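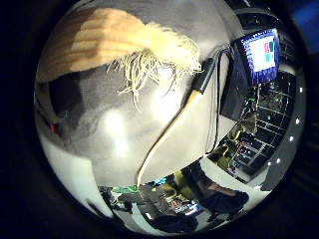 手首カメラの画像。左上が木製の柄状の物体と繊維の束、中央がグレーのパッド面とベージュの細いケーブル。

# Ikirel 手首カメラ・ケーブル保持キット 使用レビュー

Mendcombe の作業セルで Ikirel の手首カメラ用キットを4か月使用した。構成品は魚眼カメラ本体、取付ブラケット、ケーブルクランプ、校正シート、六角レンチ。評価の対象は取付性、配線の保持、校正の再現性、保守のしやすさの各項目で、画質の細かな比較は行っていない。アームは Turnach の6軸機、制御側のソフトウェアは Adjei の標準構成である。

## 取付

ブラケットは手首フランジにねじ4本で固定する。位置決めピンがあるため、回転方向のずれはほぼ生じない。付属のレンチは短く、奥側の2本には手持ちのロングタイプを使った。初回の取付から映像の確認までは40分。2回目以降は17分で済んでいる。

説明書の締付順序は対角になっているが、図の番号と本文の番号が一致していない。本文に従えば問題ない。ねじの緩み止め剤は同梱されない。

## 配線

このキットで最も評価が分かれる部分である。クランプの保持力は十分だが、手首側の最初の固定点がコネクタに近すぎる。手首軸を可動端まで回すと、曲げがコネクタの根元に集中する。当セルでは固定点を1つ後方に移し、余長をパッド面の上に緩い弧で逃がした。冒頭の画像でも、黒い円筒形のコネクタから出たベージュのケーブルが、左下へ緩く曲がっている。

余長を取りすぎると、今度は把持対象に引っ掛かる。繊維のほつれた物やブラシ状の物を扱う工程では、毛先とケーブルが絡む可能性があり、余長の上限を決めておく必要がある。当方の手順は次のとおり。

1. アームを保守姿勢に移し、サーボを切る。
2. クランプを半締めにし、ケーブルを手で送れる状態にする。
3. 手首軸を手動で両方の可動端まで回し、張りが出ない最短の長さを探す。
4. その長さでクランプを本締めし、被覆に印を付ける。
5. サーボを入れ、低速で可動域を往復させる。印がずれたら2に戻る。

印は油性ペンで足りる。テープは粘着剤が残り、クランプ内で滑る原因になった。

## 校正

付属シートを使う方式で、手順自体は一般的なもの。視野が円形に写るため、周辺部では直線が大きく曲がる。画像右側のワイヤーラックの棚が縁に沿って曲がって見えるのも同じ理由による。補正後も縁に近い領域の誤差は残るので、把持位置の推定には中央寄りの領域だけを使うのが無難である。

シートはできるだけ多くの角度で撮ること。既定の枚数では縁の点が不足しやすい。照明や画面の発光が写り込む姿勢では検出に失敗することがあり、その場合は姿勢を変えて撮り直す。グレーのパッド面にも白い反射が出るため、露出は自動に任せず固定した。

## 保守

運用中の把持サイクルは累計2,191回。この間にカメラの交換はなく、映像の途切れが1度あった。原因はコネクタの差し込み不足で、ロックを押し込んで復旧した。ロックの感触が軽く、掛かったかどうかが指先では分かりにくい。差し込んだ後に軽く引いて確認する手順を点検表に加えた。

点検項目は現在、以下の内容にしている。

- レンズ面の汚れと繊維くずの付着
- ブラケットねじの合いマーク
- クランプ位置の印と実位置のずれ
- コネクタのロック
- パッド面の擦れ、特にケーブルが当たる線上

レンズ清掃は乾いたブロワーを先に使い、拭き取りは最後にする。ブラケットを外さずに清掃できる点は良い。逆に、クランプの交換にはブラケットの取り外しが必要で、再校正まで含めると手間がかかる。ここは設計を見直してほしい。

## 評価

| 項目 | 評価 |
|---|---|
| 取付性 | 良 |
| 配線保持 | 可(固定点の変更が前提) |
| 校正の再現性 | 良 |
| 保守性 | 可 |
| 説明書 | 不可 |

手首軸の回転範囲が狭い用途なら、標準の取付位置のままで使える。可動端まで使うセルでは、追加のクランプを1個用意してから導入することを勧める。Turnach 以外のアームでは試していない。

配線手順の確認と点検表の改訂は Ishbel Carnegie による。7月にクランプを予備品と入れ替え、現在も同じ構成で運用中。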